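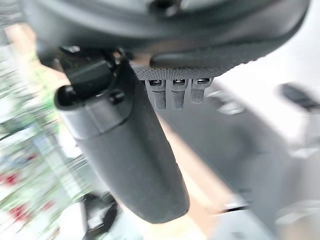 Notebook 4, p. 20

August. Finger comparison, wrist camera on.

Continuing from the Reltard parallel jaws. Swapped to the Wavach paddle fingers this morning. Bracket went on without shims. Ivar torqued the side screw, I checked it after the first block of cycles and again at lunch. No movement either time.

Wrist camera view is the main thing I wanted from today. With the arm at rest the finger, bracket and knurled plate are all readable. During a transit move the hardware near the wrist holds up well – texture on the plate is clear at its left end and in the middle, goes soft toward the right – but the background is diagonal streaks and the fingertip itself smears. The tip is the part we care about. Anything that estimates contact from tip position will have to wait for the arm to settle, or we shorten the exposure and pay for it in noise. The right side of the view is already blown out, so there is room to come down on that side at least. The left side I am less sure of.

Signe asks whether the three pins under the plate could serve as a fixed reference for checking camera drift. Possibly. They are rigid to the wrist and always in view. The right one reads shorter than the other two from this angle and its lower end blurs, so I would use the left and middle and ignore it. She will try a template match on the bright bands below the caps.

Cycles: 707 with the paddle finger, same pick list as for the Reltard jaws. Dropped picks 20, mostly the thin flat parts. The blunt tip rides over them instead of getting under. Reltard was better on flats and worse on everything round. Have not split the count by part yet, Waraporn has the script.

Controller: still on the Grimard box. Log stopped at line 1789 with a timeout on the gripper channel. Restarted, did not recur. Thibault thinks it is the connector, I think it is the polling rate. Left the rate alone so we change one thing at a time. He reseated the connector after lunch.

Settling time after a fast move is longer than I had in the plan. Did not measure it properly, only stepped through the recording. Needs an accelerometer on the bracket before I write a number down.

To do:
Lower exposure one step, repeat the same transit, compare tip edge.
Repeat flats only, slower approach.
Ask Zdislava if the Söderlund fingers are back from the machine shop. If so they go on next, same bracket.
Cap acceleration on the long transit and see what it costs in cycle time.
Copy the log out of the Grimard before it overwrites.

15:40 – Signe's match holds on the middle pin, loses the left one when the highlight along its edge shifts. Trying again with a tighter crop.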